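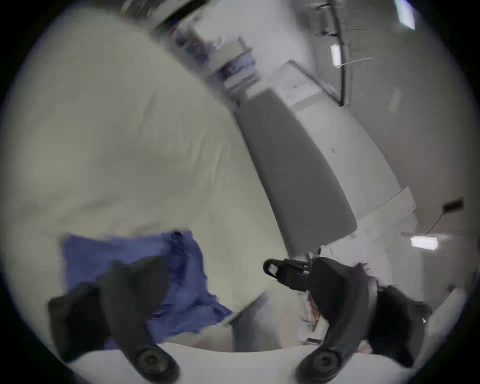 T. Koval

April
Section 4: The open-day sessions

The open day at the Prirnell site gave us a chance to run the bed-linen task in front of people who had no part in designing it. Visitors came in groups of up to 12, and each group watched one full session before trying the hand-held gripper themselves. Over the day 172 visitors passed through the room, and 70 of them agreed to have their attempts recorded.

The task was the same one used in Section 3. A blue cloth lies crumpled on a bed with a white sheet, and the operator has to pick it up without dragging the sheet along with it. Figure 4 gives the view from the tool, with the cloth under the left jaw and the rumpled sheet around it. The round rubber pads on the two jaws are the only parts meant to touch fabric.

We changed two things for visitors. The spoken instructions were cut to a short demonstration by a member of the Ratari group, and there was no time limit. Most people went for the middle of the cloth first. Those who had watched more than one session tended to look for a raised fold — this is also what our trained operators do — and closed the jaws more slowly.

Recordings from the day were added to the Duvano set, which now holds 1,701 attempts. Visitor attempts carry a separate label so that they can be left out of training. We kept failed grasps, including those where the sheet came up with the cloth.

Several visitors asked whether the arm would manage as well as a person holding the same gripper. The sessions were not set up to answer that, and the comparison is left to Section 5.

Figure 4. Cloth task seen from the hand-held gripper.

Last updated: April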